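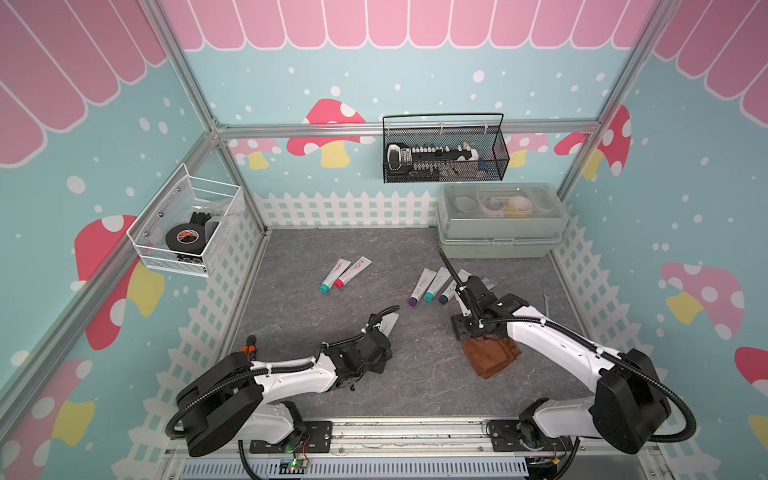

A Soft Touch, Twice Over

There is a certain kind of afternoon, usually a Sunday in August with the fan going, when a person sits down to compare two robot grippers and looks up to find it's dinnertime. I had several of those with the Undberg and the Pluvport, two parallel-jaw grippers meant for small benchtop arms, and I can't say I regret a single one of them.

On paper they're close cousins. The Undberg opens to 60 millimeters and comes with stiff fingers that shut with a nice, confident click. The Pluvport opens wider, all the way to 106, and its fingers have a bit of give in them (a bit too much for my taste at first, though I came around). Both ran off the same Gallardo controller, so neither one got a head start there.

I spent the most time on cloth and tubes, and if you've ever tried to teach a machine to tidy up, you'll know why! A tube wants to roll away from you. Cloth just sort of goes wherever it pleases, and a microfiber towel bunches up the moment you press on it. I gave each gripper 30 tries at picking up a towel, and the Undberg missed 2, while the Pluvport missed more than I'd like but was far kinder to a soft tube.
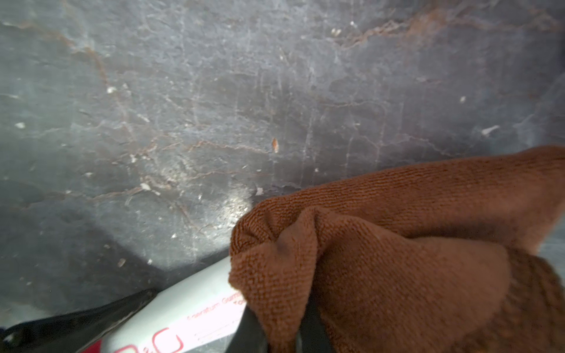

The wrist camera's view of a finger pressed into a brown towel, with a white tube alongside.

The wrist camera deserves a few words too, because I'd been getting by for years with one fixed camera and a lot of squinting. The little Brimness unit looks right down along the fingers, so you can see how the folds are lying before you commit to closing. It does get fussy about shiny surfaces, and I ended up moving my desk lamp more often than I moved the arms.

If your days are mostly cloth, I'd go with the Undberg. For tubes and other squeezable things I'd reach for the Pluvport, and I'd order the spare finger pads at the same time.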